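ドライブイン「ドレスティレロ」のパイ、味変わった?

1: pimmy36
土曜に久々に行ってきた。国道沿いの、あのでかいヤカンの形した建物の店ね。
レモンパイ頼んだんだけど、前とちがう気がする。酸味が弱い。メレンゲも低い。
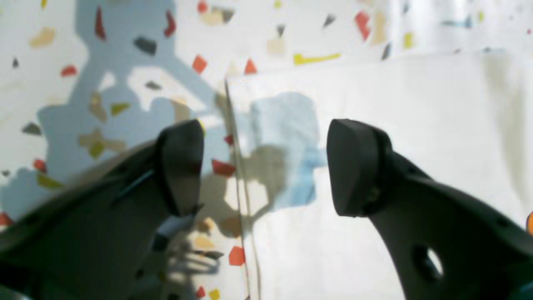
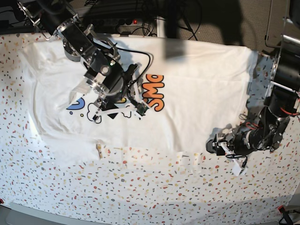
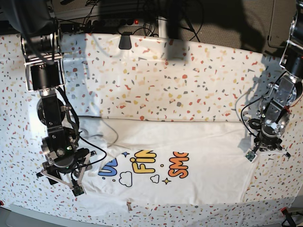
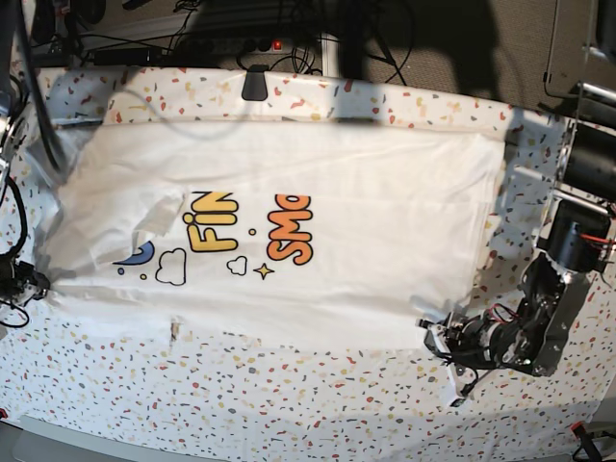 で、店員さんに聞いたら「レシピは同じです」と。ほんとか?
最近行った人いたら教えて。値段は据え置き、コーヒーつき。

2: 名無しの胃袋
6月に行ったときはまだすっぱかったよ
舌がしびれるくらい。あれが良かったのに

3: troels_e
焼き手が変わったんだと思う。前はライッサ・オノラートさんが朝に全部焼いてた。いまは週の半分だけ。
曜日で当たりはずれあるかも

4: pimmy36
>>3
え、そうなの。じゃあ土曜ははずれか…

5: かにクリーム
はずれとか言うなよ。自分は今のほうが好き。前のは酸っぱすぎてコーヒーが負けてた
底の生地は今のほうが断然サクサク

6: 名無しの胃袋
>>5
いや生地は前からサクサクだろ。昼すぎに行くと湿気てるだけ
開店してすぐ行け

7: gilmar_a
ヤカンの注ぎ口、塗りなおしてたね。前は赤かったのが今クリーム色。
個人的には赤のほうが遠くからわかって良かった
初めて行く人、カーブ抜けてすぐ左だから見落とし注意。駐車場は9台しか入らない

8: かにクリーム
色はどっちでもいいw
チキンの煮込みのほうはどうなん。自分パイしか食ってない

9: troels_e
煮込みはうまい。豆がごろごろ。ただし量が多いから、そのあとパイまでいくなら半分サイズにしとけ
メニューに書いてないけど頼めば出る

10: 461号線の民
通りすがり。地元だけど、あの建物って最初は食堂じゃなくて給油所だったんだよ
うちの親が言うには80年代のはじめに今の店になったらしい。ふたの取っ手のとこに小窓あるでしょ、あそこ昔は看板用の電球がついてたとか

11: 名無しの胃袋
>>10
給油所説は前にも出たけど証拠ないよね
土産物屋だったって聞いたぞ

12: 461号線の民
土産物屋は隣。今の空き地のとこ。
2階に古い写真かかってるから見てきて。ポンプ写ってる

13: pimmy36
2階あがれるの!?知らんかった。しまった

14: gilmar_a
らせん階段せまい。頭ぶつける。ぶつけた
席は2つだけで予約できない

15: かにクリーム
ピムサイドの支店のほうは行った人いる?あっちはふつうの四角いビルだけど、パイは同じとこで焼いてるって話

16: troels_e
>>15
同じじゃないよ、支店は支店で焼いてる。ペカンは支店が上、レモンは本店
異論はみとめる

17: 名無しの胃袋
異論ある。ペカンも本店。支店のは甘すぎて歯にくる
というか支店は行列がむり。36分待たされたことある、時計見てたから間違いない

18: pimmy36
みんなありがと。まとめると開店直後に行って、ライッサさんの日を狙う、でいいのかな
何曜日に焼いてるか知ってる人いる?

19: troels_e
前は火曜と木曜と聞いたけど今はわからん。電話したら普通におしえてくれるとおもう
朝は忙しいから2時すぎにかけたほうがいい

20: かにクリーム
電話するならルバーブがまだあるかも聞いといてくれ。たのむ

21: pimmy36
りょうかい、明日かけてみる。ルバーブもね。
つながったらここに書きます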